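Home Office Tips > Phone & Computer Safety

Keeping Account Codes Out of the Wrong Hands: Notes for the Household

Most account takeovers in a home begin with a text message, a reused password or an old phone number left on file. The settings below take one evening to go through.

Start with the email account. Every other account resets its password through it, so it gets the longest password in the house and its own second step at sign-in. Use an authenticator app where the provider allows one. Codes sent by text are weaker, because a phone number can be moved to another SIM by someone who talks a carrier's clerk into it.

Ask the carrier for a port-out PIN. Do not reuse the voicemail PIN or a birth year. Write it on paper and file it with the insurance documents. 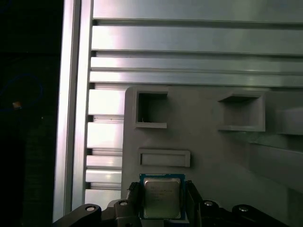 A desktop processor, held by its edges.

Recovery codes are issued once, when two-step sign-in is switched on. Print them. A screenshot in the phone's photo folder is lost with the phone, and it may also be copied to every device that shares the folder.

Check the recovery number and recovery address on each account. In our house 11 of 42 accounts still listed a number given up in December. Numbers are reassigned, and the next holder receives the codes.

Never read a code aloud to a caller. If the caller claims to be the bank, hang up, wait for the line to clear, and dial the number printed on the card. Caller ID is not proof of anything — the displayed name and number can both be set by the sender.

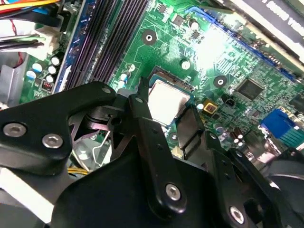 For shared accounts (streaming, utilities, the school portal), keep the password in a manager with a family vault and remove people who no longer need it. Tài Thái wrote in to suggest a label on each entry showing who pays the bill. We have adopted this.

Turn off message previews on the lock screen. A code that shows on a locked phone can be read by anyone standing next to it. On most phones the setting is under Notifications, and it can be applied to the messaging app alone.

Before selling or recycling a device, sign out of every account, then erase it from the settings menu. Afterward, open the account's device list from another computer and remove the old entry by hand. Entries do not always clear themselves.

Repeat the check every seven months, or sooner if a number changes.

Compiled by Branwen Watkins, Camville. Updated 5 Aug 2024.

Contact | Privacy | Back to top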